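Trokham Newsletter, Jul 3, 2018

Winter paper at the work corner

The small work corner has been repapered. The old plain lining had marks all over it, and Mingxuan Jia found a leftover roll of Dastia wallpaper in the stockroom that was long enough for all three inner walls. It was bought for a December window display and never put up.

The pattern is a big one, so it took some planning. Mingxuan hung the back wall first and worked outward to the sides. The paste was the ordinary Clurkness kind, mixed a little thicker than the packet says. Two evenings of work in all, and most of the second went on trimming around the rails with a fresh blade.

Storage has moved up off the table at the same time. Small items now go in the hanging baskets, and the tabletop is kept for whatever is being sorted that day. This week that means plates. Please bring them over in the white tray - they are easy to chip when carried in a stack - and take the tray back when you finish.

A few people have asked about bullfinches in July. The paper stays up. It wipes clean with a damp cloth, but go lightly over the seams. 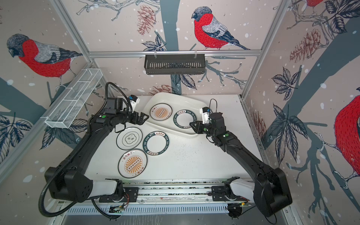 Plates still wanted

We are short of patterned plates for the Nyanda table. Odd ones are fine and they do not need to match, but no cracks please. Leave them on the shelf by the stockroom door with your name on a slip of paper if you want them back. The target is 100 and we will stop collecting when we reach it.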